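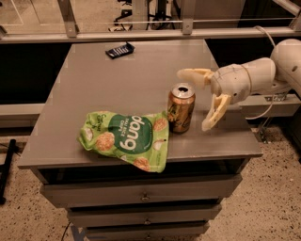
Custier two-finger gripper at the drawer cabinet, fingers open beside an opened can.

Custier Two-Finger Gripper – Evaluation Listing

Sold by Veltthorpe Automation Supply
Stock number: 272
Availability: in stock, ships from October

The Custier is an electric two-finger gripper for light arms that work around household and office items. It opens and closes on a single motor and fits the standard Ilterance wrist plate without an adapter. We sell it as a complete kit, ready to bolt on, and we also lend it to labs that want to compare it with the gripper they already own.

The fingers are pale plastic and come as a matched set. The upper finger has a flat, broad tip. The lower finger is longer and curved, so it can reach past the near side of a round object. Customers who have only used parallel jaws should allow some time to relearn their approach angles. The arm wants to come in from the side, with the fingers well open, and close late.

What we tested

Sadao Hirano ran the comparison on our bench cell over two days. The Custier went first, followed by the Mizuno parallel gripper that we have stocked for longer. Both were driven by the same arm and the same controller, with a person operating. No autonomous software was used.

The work surface was the flat top of a gray three-drawer cabinet. Items were an opened aluminum can, a crumpled bag of dang rice chips and a small black object toward the back. The can is the main test piece. Its sides are smooth and reflective, and it stands close enough to the bag that a wide lower finger can drag the bag along on the way in.

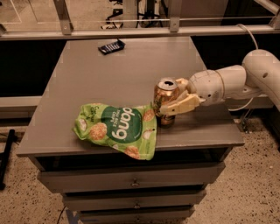 Custier closed on the can, upper finger at the top rim and lower finger around the middle.

Results

Can, side approach: the Custier held the can on all 13 tries. The Mizuno needed a second approach on 2 of its 13, both times after touching the bag first.

Bag: neither gripper does well with a bag lying flat. The Custier can pinch a raised fold if the operator finds one. If bags are most of your work, ask us about suction.

Small flat objects: the Mizuno is better. Its square tips sit closer to the surface, and the Custier's curved lower finger has to be tilted to get underneath.

Drawer knobs: not scored. Sadao tried the top drawer with each gripper at the end of the second day and preferred the Custier, but the wrist position was awkward and we would want to repeat it with the cabinet moved back.

Which one to buy

Choose the Custier for cans, bottles, cups and other round items that stand upright. Choose the Mizuno for boxes, cards and anything thin. The two share a bolt pattern, so a lab with mixed work can keep both and swap them in a few minutes. You will have to load a different finger profile in the controller each time – the open limit is not the same, and the wrong profile will stall the motor.

In the box

Gripper body with fingers fitted
One spare finger set
Wrist bolts and hex key
Signal cable
Printed setup sheet

Before you order

Check which wrist revision you have. Older Ilterance wrists have a shorter connector and need the extension lead, sold separately. Leave slack in the cable where it passes the wrist, and turn the joint through its full range by hand before powering up.

Fingers are a wear part and are not covered by the warranty. The gripper body is.

Evaluation loans run for two weeks and start on a Monday. You pay return shipping. If you keep the unit, the loan fee comes off the price. To book a loan or ask for the full test notes, write to Tumelo Nkosi in sales and include your arm model and wrist revision.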